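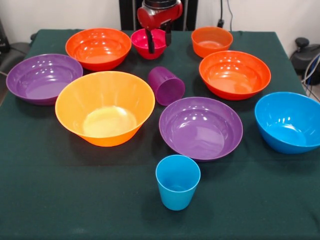
Skomden Household Color Terms: Data Card

Version 1.2
Released 7 January 2023
Maintained by the Indside Language Archive
Contact for corrections: Tamer Salameh, data steward

Summary

The Skomden Household Color Terms collection is a set of short written responses in which adult speakers of English name the color of an everyday object. It was assembled to support the study of how people name colors at home, where the choice of word is shaped by habit, family use and the object itself as much as by hue. The collection holds 1,000 responses from 56 participants. It is distributed as text only, with a supporting codebook and a list of the prompts.

The release is intended for researchers in linguistics, lexicography and language teaching. It may also be of use to editors who maintain catalog vocabularies for kitchenware, textiles and paint.

Background

Published lists of color words usually rest on standard color chips viewed under controlled light. Such lists are valuable, but they say little about ordinary use. A speaker who calls a chip "orange" may call a mixing bowl of nearly the same color "the red one" if the household already owns something yellower. Terms such as magenta, fuchsia and hot pink overlap widely, and the boundary between purple and blue is placed differently by different speakers.

The Indside Language Archive began work on this question with a small pilot on dress fabrics. The pilot showed that participants gave longer and more varied answers when asked about objects they owned. The present collection was designed on that basis, under the direction of Vasco Torres, who also wrote the coding manual.

Contents of the release

responses.csv
One row per response, in UTF-8, with a header row.

prompts.csv
The wording of each prompt, with its identifier and the object category to which it belongs.

participants.csv
Age band, region of schooling and self-reported language background for each participant. No names, addresses or exact ages are included.

codebook.txt
Definitions of all codes, with borderline cases discussed.

CHANGES.txt
A record of corrections made between versions.

Fields in responses.csv

response_id: A unique identifier, assigned in order of entry. Identifiers are not reused when a row is withdrawn.

participant_id: A code linking the row to participants.csv.

prompt_id: A code linking the row to prompts.csv.

text_original: The response exactly as written, including spelling errors and crossed-out words where legible. Crossed-out words are placed between square brackets.

text_normalized: The response in lower case, with spelling brought into line with the codebook. Hyphens are kept in compounds such as red-orange.

head_term: The main color word, chosen from a closed list of 16 terms.

modifier: Any word that limits or strengthens the main term, such as "dark," "pale," "bright" or "sort of." The field is blank where no modifier was given.

comparison: The thing named, if the participant described the color by likeness ("like a plum," "brick").

coder_note: Free text. Most rows have none.

Object categories

Prompts are grouped in 4 categories: tableware, clothing, furnishings and garden items. Tableware drew the longest answers, and participants often distinguished pieces of one set from another by color alone. Garden items drew the shortest. The categories were fixed before collection began and were not revised, although several responses could reasonably have been placed in more than one. A plastic tub used both for laundry and for planting, for instance, is recorded under the prompt to which the participant was replying.

Collection procedure

Participants received a printed booklet by mail and completed it at home over a period of their own choosing. Each prompt asked for an object to be found, looked at in daylight where possible, and described in a few words as if to a member of the household in another room. Participants were asked not to consult packaging, labels or paint charts.

Booklets were returned in prepaid envelopes to the Skomden office. They were transcribed by hand into a spreadsheet and checked once against the paper original by a second reader. The paper booklets are held in the archive's closed stacks and may be viewed by appointment.

Coding

Each response was assigned a head term by two coders working separately. Where the coders disagreed, the row was discussed and a single code agreed. The most frequent source of disagreement was the group formed by red, orange and red-orange. The manual directs coders to keep a compound term whenever the participant wrote one, and never to create a compound from two words standing apart in a sentence. "An orange, nearly red" is therefore coded as orange, with the remainder entered as a modifier.

Magenta is treated as a head term in its own right and is not folded into pink or purple. Earlier versions of the manual allowed either treatment, and users who compare this release with version 1.0 should consult CHANGES.txt.

Comparisons presented a further difficulty. Words such as "rose," "olive" and "navy" began as comparisons but are now used by many speakers as plain color words. The codebook lists those which are treated as color words and those which are treated as comparisons. The list follows the judgment of the coders and should not be read as a claim about the language as a whole.

Recommended uses

The collection is suited to the study of modifiers, compound terms and comparisons in informal description. It has been used within the archive to prepare teaching materials on adjective order, and by the lexicography unit to supply citations for the Þrastardóttir glossary of domestic terms.

Uses for which the collection is not suited

The collection does not record measured color. It cannot be used to establish which wavelengths or color values correspond to a given word. It should not be used to estimate how common a color word is in the general population, as participants were recruited through the archive's own mailing list and were on the whole older and more practiced in writing than the public at large. It should not be used to draw conclusions about color vision.

Known limitations

Light conditions were not controlled. Some participants noted that an object looked different in the evening, and where two answers were given, both are kept in text_original but only the first is coded.

Regional coverage is uneven. Speakers schooled in coastal areas outnumber those from inland districts.

Booklets in which more than one handwriting was evident were retained. The affected rows carry a coder note.

The prompts were always printed in the same order. An effect of order on the later answers has not been ruled out.

Privacy and consent

All participants signed a consent form covering transcription, coding and release. Remarks naming family members or neighbors have been removed from text_original and replaced with the word NAME in capitals. A participant may withdraw at any time by writing to the data steward, and the corresponding rows will be left out of the next version. Users are asked to replace older copies when a new version appears and must not attempt to identify any participant.

License and access

The text files are available at no charge for research and teaching. Redistribution is permitted in unaltered form with this data card attached. Commercial users should apply in writing before use. Files are served through Joltgate, the archive's download system, and registration is required for the full release. The prompts and codebook may be downloaded without registration.

Citation

Indside Language Archive. Skomden Household Color Terms, version 1.2. Coding manual by Vasco Torres.

Corrections

Errors of transcription should be reported with the response_id and the reading proposed. Reports are checked against the paper booklet, and accepted corrections are entered in CHANGES.txt under the next version number.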